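When Reading Glasses Stop Being Enough

Health » Features » 5/11/22

Most people notice it first on a menu or a pill bottle. The print has to go farther away, then the arm runs out. The Rashidi Eye Clinic in Zenau saw 277 new patients last year who came in with that complaint, and 136 of them had never had a full eye exam.

The change is called presbyopia. The lens inside the eye stiffens with age and no longer focuses well up close. Drugstore readers work for many people, but they have the same power on both sides, and few of us have matching eyes.

An exam at the clinic costs $100 and takes under an hour. Drops widen the pupils, so plan on a ride home.
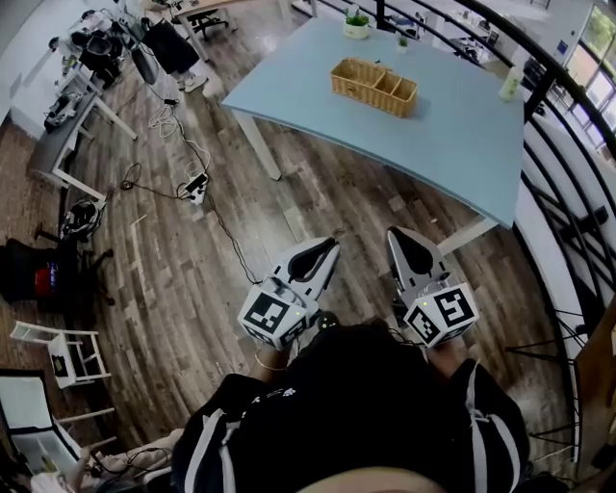 Progressive lenses are the usual next step. They take a week or two to get used to, especially on stairs. Basic pairs at the Londodum shop start at $329 with frames. Contact lenses are another choice, though dry eyes can make them hard to wear all day.

The clinic's Rulby office opened in March and takes walk-ins until noon.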